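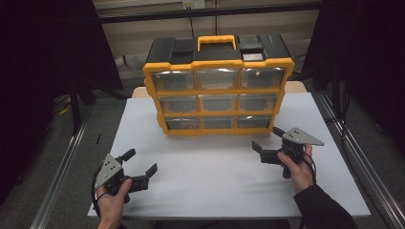 Igor Mikuš writes that his bench has plenty of light and he still misreads the markings on small parts, and asks whether a stronger lamp would cure it. Probably not. Most of the questions we receive on bench lighting come down to position, glare and colour, and the answers are collected on this page.

By Drahomíra Matoušek
Updated November
14 shares | 3 comments

Bench lighting: frequently asked questions

How much light does a bench need?
For general assembly, aim for 2000 lux at the work surface. Lux is the light arriving on a surface. Lumens are the light leaving the lamp, and the two figures can't be swapped. The Wiltum batten is rated at 3260 lumens, but the reading on your bench depends on mounting height, beam angle and the colour of the walls.

Which colour temperature should I choose?
4000 K suits most work. Warmer lamps make it harder to tell brown from red on coded parts. Cooler lamps are acceptable in daytime but many users find them harsh after dark.

What does CRI mean?
Colour rendering index. It compares how a lamp shows a set of test colours against a reference source. Look for 90 or above if you match paint, thread or wire.

Where should the main light go?
Above the front edge of the bench, parallel to it. A fitting behind your head puts your own shadow on the work. If you use a single desk lamp, place it on the side opposite your writing hand.

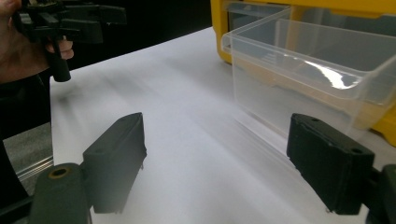 White tabletop, brightly lit.

Does the colour of the bench top matter?
Yes. A pale top reflects light back under the work and softens shadows. A gloss finish also reflects the lamp itself, so choose matt. If you can't change the top, turn the lamp until the reflection falls away from your eyes.

Why does my Kuston strip flicker when dimmed?
The usual cause is a driver and dimmer that do not match. Check the dimming method printed on the driver - trailing edge and 0-10 V parts are not interchangeable. Long cable runs on low-voltage strip cause dimming towards the far end, which is a separate fault. Feed any run over 5 metres from both ends.

How often should fittings be cleaned?
Twice a year in a clean room, monthly where there is sanding. Switch off at the supply, let the fitting cool and wipe the diffuser with a damp cloth. Solvents can cloud acrylic.

Can I fit a Boonchu magnifier lamp to a thin shelf?
Only with the backing plate, sold separately.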